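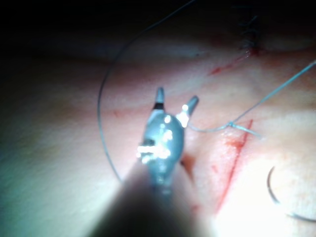 Tetamine reports wrist-camera method for robotic suturing practice

Jan 16, 2024 - Tetamine today published the results of a study on teaching a surgical robot to place and tie stitches in a practice pad, using video from a small camera carried close to the instrument. The method, called Osman, lets the robot's control software judge where the thread is lying before it makes its next move. In bench tests, the software completed 49 per cent more stitches without help than the same software working from an overhead camera alone.

The work was carried out at Tetamine's laboratory in Ondel. It was done entirely on synthetic tissue. No patients or animals were involved, and the system is not a medical product.

Why thread is hard

Suturing is one of the tasks most often set for surgical robots in research, and thread handling is where many attempts fail. A needle is stiff and keeps its shape. Thread does not. It loops, drags over the surface, slides behind the instrument and crosses over itself, and a small pull at one end can move a length of it somewhere else.

An overhead camera sees the whole pad, but the instrument often hides the point where the thread meets the tissue. A camera near the gripper gets a much closer look at the jaws, the knot and the edges of the cut. The drawback is that its view changes with every movement, the instrument shaft takes up a large part of the picture, and bright reflections from the metal can be mistaken for thread or needle.

Earlier systems at Tetamine dealt with this by moving the instrument out of the way and taking a fresh overhead view after each step. That worked, but it was slow, and the thread sometimes shifted while the instrument was being withdrawn.

How the method works

Osman traces the thread as a single line, even where parts of it are hidden or lost in shadow. It starts from the pieces it can see clearly, such as the stretch beside a knot, and works outwards. Where the line disappears behind the gripper, the software keeps several possible paths open and gives each one a score. As the wrist moves, new views rule some of the paths out.

The robot is allowed to close its jaws on the thread only when the remaining paths agree closely enough. If they do not, it makes a short sideways movement to get another look and then scores the paths again. Operators can set how cautious this check is. A stricter setting means more looking and fewer wrong grasps.

The same model marks three other things on the pad: the open cuts, the stitches already placed, and the needle. Needle tracking is handled separately from thread tracking, as the two behave so differently. When the needle has been put down, its last known position is kept in memory and checked again before the next pick-up.

Training and testing

The software was trained on 300 recorded practice sessions in which human operators drove the robot. Operators worked on soft pads with straight cuts set at different angles, some of them edged with red colouring to imitate blood. The colouring was included on purpose. In early trials with clean pads, the software learned to find a cut by its dark edge and then did badly when that edge was stained or smeared.

Lighting was also varied between sessions. Some were recorded with a strong light from one side, which washes out part of the pad and leaves the far side in shadow. Results were weakest in these sessions for both camera arrangements, although the gap between the two was widest there too, in favour of the wrist camera.

For the tests, pads were used that did not appear in the training recordings. A stitch was counted as complete when the needle had passed through both sides of the cut, the thread had been drawn through, and a knot had been tied that held under a light pull. A human operator stood by throughout and took over when the software asked for help or when the thread became caught on the instrument. Stitches finished after a takeover were not counted.

The average time for a stitch was about 14 per cent longer than with the overhead camera. Most of the extra time went on the sideways looks. Tetamine considers this acceptable at the research stage and has not yet tried to shorten it.

Limits of the results

The tests covered straight cuts on a flat or gently folded pad. Curved wounds, deep layers and tissue that moves were not tried. The practice material is smoother and more even in colour than real tissue, and the imitation blood stays where it is put, so the figures should not be read as a guide to performance in surgery.

Two kinds of failure account for most of the stitches that were not completed. In the first, the loose tail left after a knot was taken for the main length of thread, and the robot pulled on the wrong piece. In the second, a glint on the rounded part of the gripper was read as a short stretch of thread crossing the jaws. The second fault has been reduced since October by masking the instrument before the thread is traced. The first is still open and is the subject of current work.

Availability

The full report, the test procedure and a set of sample recordings can be requested from Tetamine by universities and hospital research groups. The recordings include the wrist-camera video along with the matching positions of the instrument. Software is supplied for Trato, the company's bench-top research platform, and will run on version 2 of the Trato controller or later - earlier controllers cannot process the video quickly enough.

A further study is planned on running stitches, where one length of thread is carried through a whole row and any slack has to be taken up as the work goes along. Testing will again be limited to synthetic pads.

About Tetamine

Tetamine develops instruments and control software for research into robot-assisted surgery. Its laboratory in Ondel carries out bench studies on needle handling, thread tracking and operator training. The company does not sell equipment for clinical use.

Requests for the report and recordings should be sent to the Tetamine research office in Ondel, giving the name of the institution and the intended use.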